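Small Drawers, Small Problems
by Imani Nguyen-Tran

I own a two-drawer wooden cabinet that has held stamps, batteries and, for one long October, a single mitten. I have learned a few things from it, most of them late.

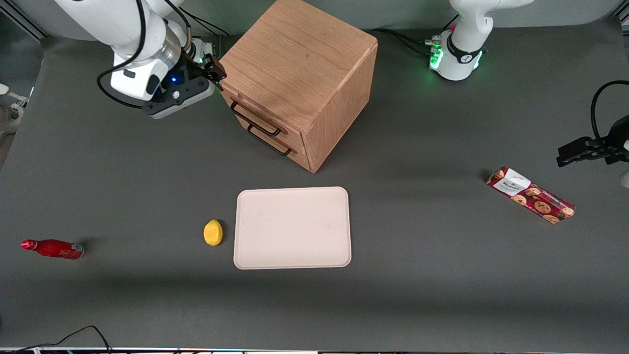 Two drawers, one tray, one lemon.

Clear the table before you sort. Everything comes out of the drawers, and it needs somewhere to land that isn't the floor.

Use a tray with a rim. Batteries roll. So do lemons, which should go back to the kitchen, though mine never seem to.

Top drawer for what you reach for weekly. Bottom drawer for what you swear you'll need someday. When the bottom one won't close, someday has come and gone.

Sticky drawer? Pull it out and rub a plain white candle along the runners, 2 or 3 passes. Skip the cooking oil. My neighbor Chantelle used cooking oil, and her desk smelled like a fish fry until she gave it away.

Wobbly bar handle: tighten the screws from inside the drawer, by hand. If a screw just spins, take it out, pack the hole with a toothpick and a dab of wood glue, let it dry overnight, then try again.

Dust the grain lengthwise with a barely damp cloth. Wipe the top too, even if you keep things on it so you won't have to look.

Rubber bands older than your car can go.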